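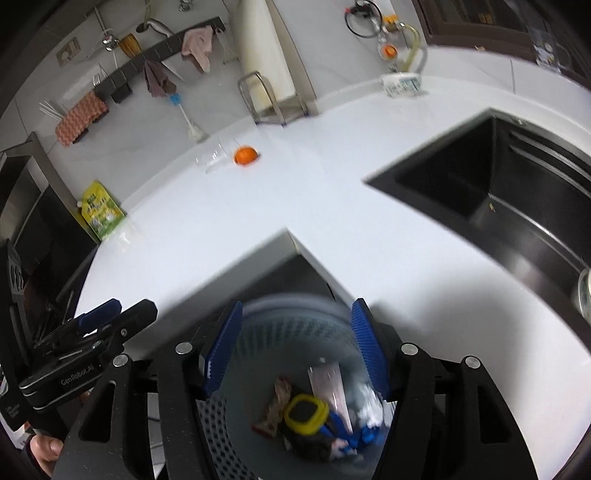
*The gray mesh bin by the counter, with an orange and a clear cup still out.*

# The Last Few Things on the Counter

Most kitchens get messy in the same place. It is the stretch of counter between the sink and wherever people stand when they eat something without sitting down. A cup gets left there, then a pouch, a piece of fruit, and the wrapper from whatever was opened last. By evening the dishes may be done and the stove wiped, and that stretch still looks like somebody walked away from it.

I spent part of last winter paying attention to this in a shared kitchen in Lukdale, in a building called the Ventura. It has white counters that turn a corner and a black sink deep enough to hide a day's dishes. I had the job of getting the place in order before a new set of tenants moved in, and I kept notes in a small book, mostly about trash.

The first note is about the bin. There was a tall lidded can in the hallway closet, and people used it for pizza boxes and not much else. The small mesh bin lived on the floor at the corner of the counter, and it got everything: tissue, bags, brown paper, bits of blue plastic, packaging from things I couldn't identify. It filled up fast because it was close. I tried moving it to the closet for a week, to see if people would walk to the bigger can. They didn't. The trash stayed on the counter, and I brought the bin back.

So my advice begins there. Put a bin within arm's reach of the spot where packages are opened. It can be small. A small one has to be emptied more often, and in a kitchen with food scraps you want that anyway.

Mesh bins are made for offices, and they have one fault in a kitchen. Anything wet goes through the holes. If you use one, line it. The bags I bought in Dudetport came in a box of 30 and fit with enough left over to fold down over the rim. Push the bag against the sides before you use it, or the air trapped underneath holds it up and the bin seems full when it's half empty. Crumpled plastic bags do the same thing. Flatten them, or stuff them all into one.

## Clear plastic is easy to miss

White counters are sold as easy to keep clean, and they are good for showing coffee rings and crumbs. They are bad for showing clear plastic. Cups, lids, and the thin film off the top of a yogurt tub all disappear against them, particularly under a bright light. I wiped around the same lid twice one night before I picked it up.

A clear cup on its side is also the thing most likely to end up on the floor. It weighs almost nothing, and a sleeve will take it. Pick up the clear things first, then go after the bright ones. An orange can wait, because you'll see it.

Next come the things you're keeping. Pouches with spouts don't stand well once they're partly used, and people lean them on the wall at the back of the counter, where they slide. I put a shallow box on a shelf for them and the sliding stopped. Jars by the sink should be moved back from the edge or given a shelf, with the label facing out so that nobody opens three of the same thing. Fruit goes in a bowl. We had a small bowl that held two oranges, and that was enough.

Wiping comes last. I know people who wipe as they go, moving each thing and putting it back down, and it takes twice as long. Clear the whole run of counter, then do it in one pass, from the far end toward the sink.

## Peel

Citrus peel gets its own section because it caused more discussion in that kitchen than anything else. Some people left it on the counter on purpose, for the smell. Some put it down the disposal. One tenant dried it on the windowsill and forgot it there until June.
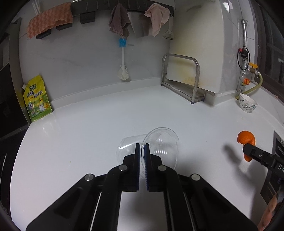
**Can orange peel go in the regular trash?**

It can, as long as the bag goes out within a couple of days. Shake off any juice first, and if you have a compost pail, use that instead.

What I wouldn't do is leave it lying on the counter overnight. The oil in the skin can leave a faint yellow mark on some white surfaces, and in warm weather the fruit flies find it by morning. Large pieces are simpler to deal with than small ones, so it pays to peel an orange in long strips. You pick up two or three pieces and you're finished.

In Flilton, where I rented before this, the building had a compost drum in the yard and peel went straight out to it. That worked because the door was next to the kitchen. In Lukdale the yard is down three flights of stairs. I bought a countertop pail with a lid and wrote the price in the book, 1250 cents, because the person paying me back liked things in cents. It took up a bit of the corner by the wall and was carried down every other evening.

The notes end on page 224. It's a small book, and a lot of those pages are shopping lists. The last entry says the bin was emptied, the sink was rinsed, and we were out of bags again.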